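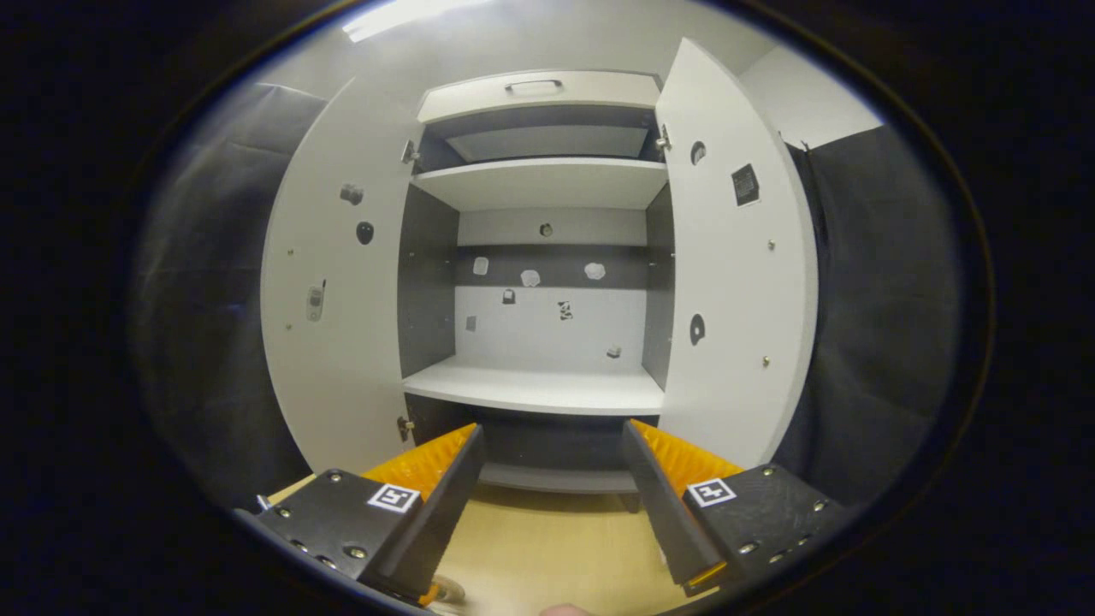

Handheld gripper closes fine, then lets go of the cabinet door

benchmoss
Posted in Grippers and End Effectors, 7:40 pm

Hi all, long post, sorry in advance, but you folks were so patient with my wiring mess in February that I'm back for more.

We have a two-finger handheld gripper that we use for recording door and drawer tasks on a white cabinet. Black finger plates, orange ribbed pads on the inside, a square marker on each mounting block. It worked beautifully for months. Then the right finger started giving way under load. You grab the edge of the door, start to swing it, and a little before the door is all the way open the finger backs off and the door gets away from you. Last time it swung back and pinched my coworker's knuckle. No blood, but she was not pleased with me.

It happened on 20 out of 80 pulls yesterday. Drawers are fine, every single time. The pads are the ribbed ones from Vikix and they're not old. I've retightened everything I can reach. Where would you look next?

tinhorn_pete
Welcome back! Glad the wiring held up. My first guess is the pads. Those ribs are lovely and soft when they're new, and then they take a set, and you're really holding the door with the tips of two or three ribs. A drawer pull is a straight line so you get away with it. A door edge rotates in your grip the whole way around and it will find the weak spot. Swap the pads left for right and see if the trouble moves with them. Costs you nothing but a few minutes and a cup of coffee.

oldgearbox
I have to disagree with Pete here, and I say that with affection – we've been disagreeing on this forum for years. A worn pad slips. It doesn't make the finger back off. If benchmoss is seeing the finger itself move, something behind it is moving, and I'd put money on the screws in the mounting block. "Retightened everything I can reach" is the part that worries me. On the Bakalis blocks we had in our shop there were 2 screws you couldn't get a driver onto until the finger plate came off, and those were the ones that walked out.

benchmoss
Pete, I swapped the pads this morning and the trouble stayed on the right side. So I think the pads are in the clear, though I did enjoy the coffee.

Gearbox, I haven't had the plate off. I was putting it off because then we have to redo the finger calibration, and I was hoping one of you would tell me I didn't need to.

marlowe_drive
Can I put in a word for stopping altogether until it's fixed? I know it's only a cabinet door and I know everyone has a deadline. But a finger that lets go one time in four is a fault, and somebody has already been pinched. We had a nasty one at the Pimmont site where a gripper let go of a spring-loaded lid, and the person holding it had her other hand in the way out of pure habit. She was fine after a couple of weeks. We had all known about the slip for a month before that, and I still feel bad about it.

tinhorn_pete
Fair point, and I should have said it first. I'd still keep an eye on those pads, mind you.

oldgearbox
You would.

quietcastor
Chiming in as someone who only ever works with the recordings. Please check your old takes too! If the right finger has been flexing, the distance between the two markers will drift while you're pulling, even when your grip looks closed. We went back through 1,382 clips on the Travov project after a fault just like yours and had to throw out a painful number of them. Plot the marker gap against time and you'll see whether it started suddenly or crept up on you.

benchmoss
Okay, plate is off. Gearbox, take a bow. One hidden screw was so loose I turned it with my fingernail, and the hole next to it has hardly any thread left. I've tagged the gripper out until a new block gets here, so Marlowe can rest easy.

Quietcastor, I ran the plot on the older takes and it crept. I don't love how far back it goes. Is there a gap change you treat as the cutoff, or do you toss the whole take if it moves at all?

quietcastor
We compared against takes from a good gripper on the same door and tossed anything outside that spread. Don't borrow someone else's number, your plates won't bend like ours. And keep the bad ones in a folder somewhere – I've been glad of mine more than once.

marlowe_drive
Thank you for tagging it out. When the new block comes, put a paint line across the screw heads before the plate goes back on. And tell your coworker we asked after her knuckle.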